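School Breakfast and Homework Club register — support ticket
Product: Brureo Attendance, school edition
Site: Deverthorpe Primary
Status: Resolved, one point left open
Opened: November

First message, from the school office

Good morning. I am writing about the register for our before-school and after-school club. We have a problem which touches the families who receive free places, so I would be thankful if you could read it soon.

We have 40 children in the club register. Of these, 24 have a funded place, so their parents pay nothing. In the last two weeks, 16 of the funded children have received the message "Your balance is overdue" on the parent app. The other eight have received nothing. All of these families should see a balance of zero.

It is an unpleasant message to receive when you have been told by the school that the place is free. One mother came to the office and offered to pay in small parts. Two children stopped coming to breakfast, and we only understood why when we telephoned home. So for us it is more than a wrong number on a screen.

What I have tried already:

I logged out and in again.
I opened the record of each child and checked that the box "Funded place" is ticked. It is ticked for all of them.
I changed the balance by hand to zero for three children. The next morning the old amount was back.
I asked the parents to delete the app and install it again. It made no difference, and I am sorry I asked them.

We take the payments for the other children with Zello. I do not know if this is important.

Reply 1, Brureo support

Thank you for the clear report. Please could you tell us three things: the date when the funded box was ticked for one child who has the message and for one child who has not, the name of the session type, and if the message comes at a fixed hour.

In the meantime you can stop all the balance messages. Go to Settings, then Families, then Notices, and set "Overdue balance" to Off. The paying families will also not receive the message while it is off.

Reply 2, school office

I have set the notices to Off. Thank you, I did not know this page existed.

To your questions. The child with the message: the box was ticked in September, after the first week of term. The child without the message: ticked in July, before the new year was opened in the system. I looked at some more records and it is always like this. The ones from July are correct and the ones from September are wrong.

The session types are "Breakfast" and "Homework and Making". The message comes at 6 in the morning.

I also see something strange in the second session type. There is a line "Materials" with a charge on it, and I cannot remember that we made it. The materials for the making table have always been free for everybody. Last year the old register (we used Paisan before) had no such line.

Reply 3, Brureo support

This helps us very much. We believe there are two causes which work together.

First, when the box is ticked after the year is opened, the funding begins on the day of the tick. The sessions before this day stay on the account as unpaid. The nightly job runs, finds them, and writes the balance again. This is why your zero did not stay.

Second, the "Materials" line was brought in during the move from Paisan. There it was probably hidden. In our system a charge with no end date counts for every child in the session, funded or not.

Please do the following, in this order:

1. Open Sessions, choose "Homework and Making", and open the tab Charges.
2. Put an end date on "Materials" which is the same as its start date. Please do not delete it yet.
3. Open Families, filter by "Funded place", and select all.
4. Choose "Change funding start" and enter the first day of term.
5. Press Recalculate once and wait. The bar can stand still for several minutes.

Please also write to us what is really given out at the making table, in case the line should stay as a record with no price.

Reply 4, school office

I have done steps 1 to 5. The bar stood still for so long that I went to do the dinner numbers, but when I came back it was finished. All 24 funded children now show zero. I will leave the notices off for one night more and look again after 6.

For your question about the making table: it is beads, cords, small boxes and whatever people bring us. No child pays and none should be asked to.

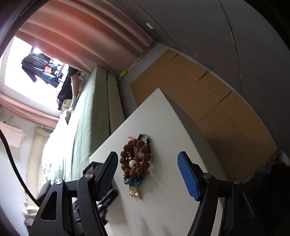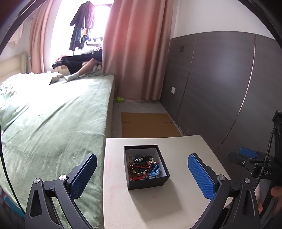 If the line can stay with no price, I would prefer that, as we must report to the governors which activities the club offers. But if it gives any risk of a new message to the parents, please take it away completely. The report I can write by hand.

Reply 5, school office

I looked this morning. The balances are still zero and the nightly job has run. I have switched the notices on again for the paying families.

One more thing, and it is a wish, not a fault. The text "Your balance is overdue" is very hard. A family who has less money reads it in a different way from a family who has only forgotten. Could the school change the words? I looked in Notices and found only the on and off button. There is room for a text of 1000 characters in the newsletter part, but not here.

Reply 6, Brureo support

We are glad to hear it. We have removed the price from "Materials" and marked it as "Record only", so it cannot create a balance.

The wording of the overdue notice is the same for all schools at present and cannot be edited. We have passed your wish to the product team and linked it to this ticket. There is a setting "Hold first notice for office approval" which you may find useful — it is under Families, then Approval. With it, no parent receives a first notice before somebody in the office has looked at the name.

Reply 7, school office

I have switched on the approval. We have telephoned all 16 families to say that nothing is owed, and both children are back at breakfast. You can close the first part. Please leave the point about the wording open, and write to this address when there is news.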